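Diese Website verwendet Cookies. Mit der weiteren Nutzung stimmst du dem zu. Einstellungen | OK

1 Dez 2023, von Puspita Tarigan

Projektbericht »Nornatier«: eine Kaffeetafel zum Spielen

Also, angefangen hat das Ganze im August mit einer Kiste Spielzeugkuchen vom Flohmarkt in Tremside. Im Seminar sollten wir ein Thema rund ums Gastgeben suchen, und ich wollte wissen, wie man eine kleine Tafel so aufbaut, dass man sofort Lust aufs Zugreifen kriegt (auch wenn alles nur Spielessen ist!). Geprobt habe ich an mehr als 9 Nachmittagen, mit immer wieder anderer Aufteilung. Beim ersten brauchbaren Aufbau kam das Gebäck aufs rote Tablett in die Mitte, dahinter die Etagere und die Becher, und für die Spielrunde nach dem Kaffee stand rechts schon der Pokerkoffer offen.
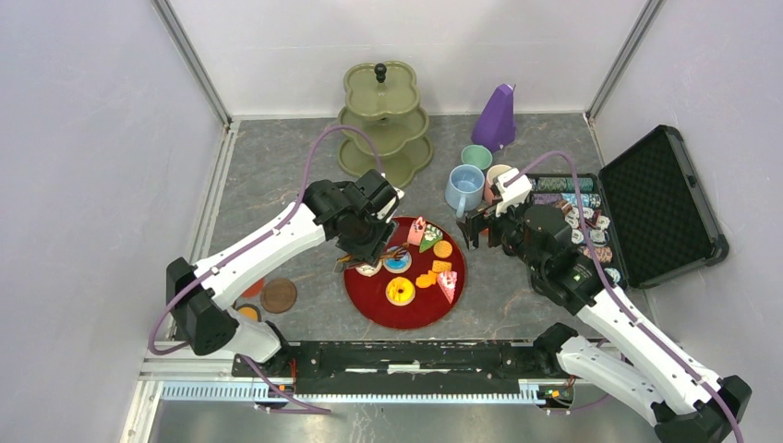
Aufbau mit vollem Tablett, Etagere und Pokerkoffer

Die Becher waren mein Sorgenkind. Hellblau, Rosa und Mintgrün gehen super zusammen, aber die Größen passen überhaupt nicht, und in einer Reihe sah das aus wie im Regal vom Wevosex-Outlet. Also zusammengerückt, bis sie fast aneinanderstießen. Der blaue Donut mit den bunten Streuseln durfte auf die olivgrüne Etagere, da knallt er richtig schön.

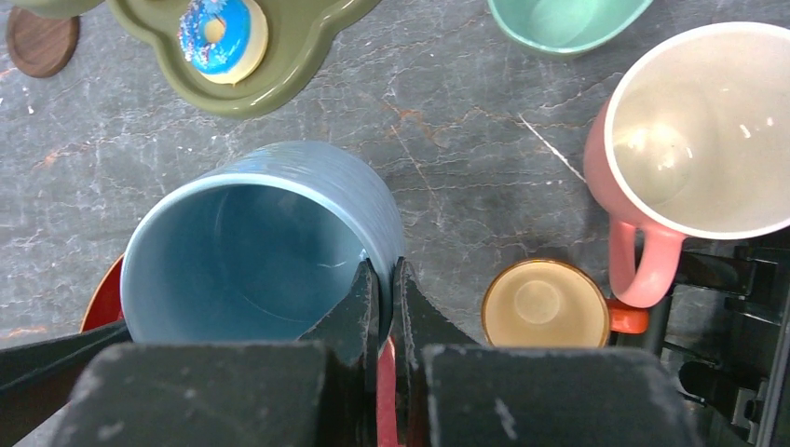 Tablett oder Tischplatte?

Danach habe ich herumprobiert, was überhaupt aufs Tablett gehört. Meine Gruppe war für Kuchen, ich wollte wenigstens einmal sehen, wie sich ein Becher dort macht.

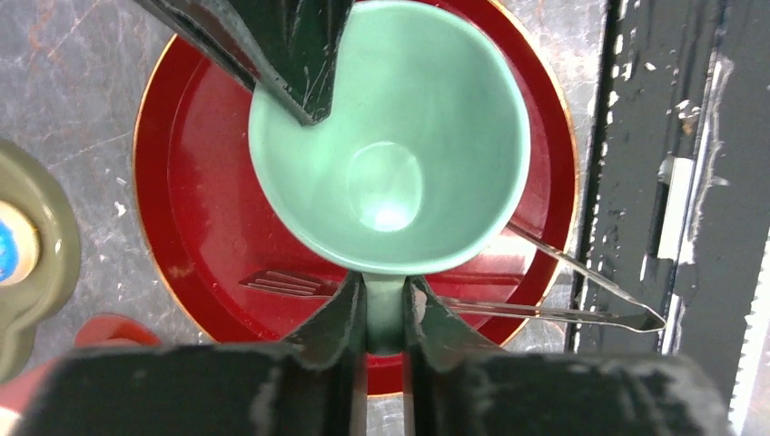
Farbe war im Seminar bei Entili nur eine halbe Sitzung lang Thema, viel zu kurz, finde ich. Mir hat dann der Versuch selbst mehr beigebracht: Das Mintgrün auf dem tiefen Rot mit dem schmalen Goldrand leuchtet so stark, dass man kaum noch woanders hinschaut! Für eine einzelne Tasse toll, für eine ganze Tafel war es mir zu laut. In meiner kleinen Umfrage mochten 5 Leute die Variante trotzdem am liebsten, was mich ein bisschen geärgert hat.

Gut gefällt mir immer noch die Version mit den Donuts auf der Etagere und der Bechergruppe rechts daneben. Auf dem Tablett liegen dabei Keks, Cracker und ein rosa Stück Torte, mehr muss da gar nicht hin.

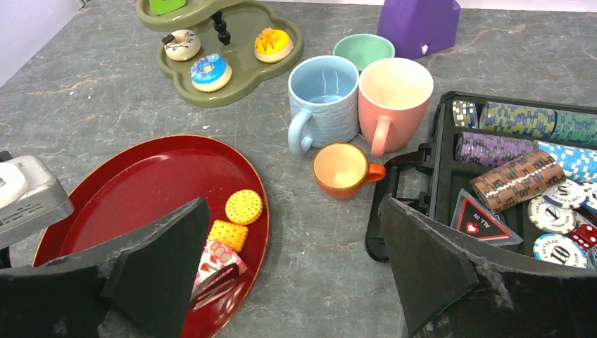
Donuts auf der Etagere, die Becher rechts davon

Offen ist noch die Beschriftung, die Kärtchen kommen in den Anhang.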